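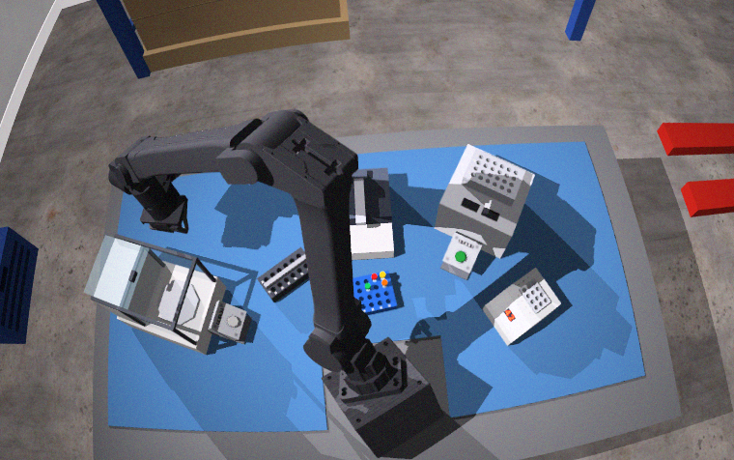

# Notes for the freezer talk (Sedgwick version, 15/12/2025)

Keep it loose. Water on the lectern, phone off, don't start until the door at the back is shut.

## Hello and why me

- Hi everybody, I'm Yaroslav Stelmakh, and I look after samples for a living. Tubes, boxes, racks, and far too many sticky labels.
- I'm not going to talk about science much. I'm going to talk about writing things down, and about what happens when the person who knew where everything was takes a job in another city.
- Ask for hands: who has opened a lab freezer and found a box with only initials on it? (Wait. There will be hands. Let them laugh.)
- Okay, who recognized the initials as their own?

## The July cleanout

- Tell the story from the top. In July the big freezer at Larkano was due to be moved down one floor, and the movers wanted a list of what was in it. We had a list! It was a spreadsheet with 992 rows and it was a thing of beauty, color coded and everything.
- So we started checking tubes against rows, me with the gloves and my coworker with the laptop — and by lunch we'd stopped smiling.
- 168 rows pointed at tubes we couldn't find. Say that number slowly.
- We also had a whole drawer of tubes that weren't on the list at all. Some had a date and nothing else. One said "GOOD ONE" in purple marker. I still think about that tube.
- Don't blame the old manager here. She had her own system, it made sense to her, and she answered every email I sent. The trouble was I had to send so many.

## How labels go bad

- Marker on a frosty tube rubs off on your glove. I've had a sample name on my thumb before now.
- Paper tape curls up in the cold and drops to the bottom of the drawer, where it joins all the other paper tape.
- Short names. "Control 2" is a perfectly good name for one afternoon. Three years later there are eleven of them and they all look at you the same way.
- Positions that live in people's heads. "Oh, it's in the back behind the blue box." Which blue box? Moved when?
- (If there's time, the story about the two people with the same initials who shared a shelf. If they look sleepy, skip it.)

## What we do now

- Every tube gets a printed label before anything goes in it. Before! I was the worst offender on this and I had to tape a note to my own bench.
- The label has a plain running number, the date, and who made it. No clever codes. We tried clever codes at Cleltine, back when I worked there, and we needed a second spreadsheet to explain the first one.
- The box gets a map taped inside the lid. Row letters down the side, column numbers across the top, pencil only.
- When you take a tube out, you cross it off right then, with the freezer door closed and the box on the bench. Going back to your desk first doesn't work. You'll meet someone on the way and start talking about the weekend.
- Once a month we pull 28 tubes at random and check them against the list. Takes less than an hour, and whoever does it picks the music.

## What it cost

- People always ask, so get there first: we spent 300 dollars on the label printer and the first rolls. The rest was time, mostly mine, mostly grumpy.
- Mention Zuvard here. That's our name for the little inventory file — named after a typo, long story, don't tell it. It's still just a spreadsheet. You don't need fancy software to start, and if you buy some later, it'll want a clean list anyway.
- Somebody will ask about barcodes. I like them! Print the number in regular text next to the bars, though, for the day the scanner's battery is flat.

## Stuff I'd do differently

- I'd throw more out. We kept mystery tubes for months out of guilt and then got rid of nearly all of them. (Not the purple one.)
- I'd ask the person leaving to walk me through the freezer while they still had a badge. An hour with a notepad would have saved me so many emails.
- I'd do one drawer a week. We tried to do the whole thing in two days and the handwriting on the second day is terrible.

## Questions

- Repeat each question into the mic, the folks in the back can't hear the front row.
- If it goes quiet, ask what the oldest thing in their freezer is.
- Spare box maps are in my backpack, side pocket. Leave them by the door.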